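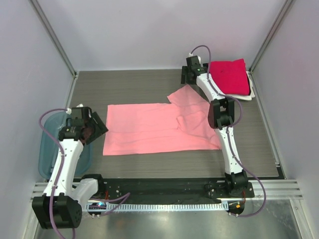

Figure 4. Traro two-arm cell with a pink garment on the tabletop.

4.2 Starting the folding program

1. Put one garment in the center of the tabletop, between the two arms.
2. Check that each purple cable can move freely along its arm.
3. Close the cell and press Start. Set the speed to 90 for the first run.
4. Wait until both arms are stopped before you take out the garment.

Note: The program accepts garments up to 200 g.

CAUTION: Do not put your hand between the grippers while the power is on.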